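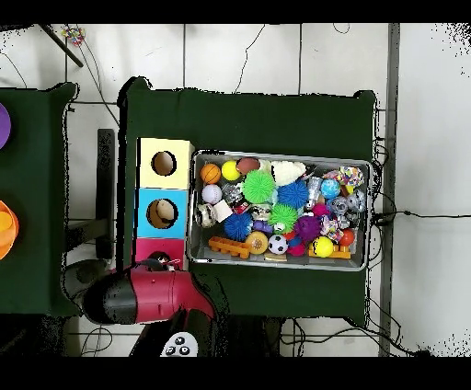

3. Borrowing at the Sorano and Ploltenano toy libraries

3.1 How the two libraries work

A toy library is, at heart, a very simple thing: families come in, children choose something, and it goes home with them for a while. The two we came to know best, in Sorano and Ploltenano, run on this principle with only small differences, and we should say at the outset that we grew fond of both. Sorano opens on Saturday mornings in a room above the town's reading hall, and lends each item for three weeks. Ploltenano keeps longer hours but has much less shelf space, so a good part of its collection lives in storage and is rotated with the seasons. A family returning in February may well meet an entirely different library from the one it left in the fall.

Both keep their loans in Nirko, a plain record system that was set up for a lending shed in Dmytriv and later passed along to other groups in the region. Nirko stores the item, the day it went out, the day it came back, and one line of free comment. That comment line was a gift to us. Parents and desk staff had used it for everything from missing pieces to small thank-you notes, and much of what follows grew out of reading those lines slowly, one after another, over a good many cups of tea.

3.2 Households and loans

We followed 206 households over 18 months. A household entered the study with its first loan and stayed in until the end of the period, whether or not it borrowed again. We did not want to lose the families who came once and drifted away, because their reasons for drifting seemed to us at least as interesting as the habits of the regulars. Where a family had moved or had asked to be left out, its records were removed before we began reading.

Items were sorted by how children tend to use them: building and stacking, pretend play, puzzles and board games, things to ride or push, and a broad group we called loose play. This last one gave us the most trouble. It takes in balls, plush toys, textured sensory balls, and the many small objects that have no rules attached to them and no obvious end point. Figure 3 shows this kind of mix, with sports balls, spiky sensory balls, and a fluffy plush toy together in a metal tray. A catalog likes to put a baseball under sports and a plush toy under soft toys, and for finding things on a shelf that works perfectly well. Children in the two libraries did not seem to care much for the distinction, and the comment lines are full of footballs that were put to bed and soft animals that were thrown down the stairs.

3.3 What the comments tell us

Puzzles and board games came back on time more often than anything else. We read this with some caution. A puzzle can be finished, and a finished puzzle is easy to carry back with a clear conscience. Loose play items were kept longer, were renewed more often, and were more likely to be followed by a loan of something very similar. One Sorano parent wrote simply, "She was not done with it yet," and we found versions of that sentence scattered all through the records from both towns.

Many comments also had to do with the trip itself. Families who walked to the library wrote about weight and size, and several of them settled into borrowing small things that would fit into a coat pocket or the bottom of a stroller. Ploltenano answered this a few years ago by allowing mixed bags, in which a child may gather several small items and take them out as a single loan. Desk staff there told us that the bags were slow to check in at first, and that the checking became a pleasant part of the visit once the children were asked to help with it. Sorano has been thinking about doing the same, although its staff worry, quite reasonably, about small pieces going astray.

We would add a word of care about the comment lines. They were written quickly, usually at the desk with a coat half on, and by adults. A child's own opinion of a toy reaches us only in passing, when a grown-up thought it funny or touching enough to write down. In Section 4 we turn to the visits we made to the children's homes, where we could sit on the floor for an afternoon and watch the borrowed things being used.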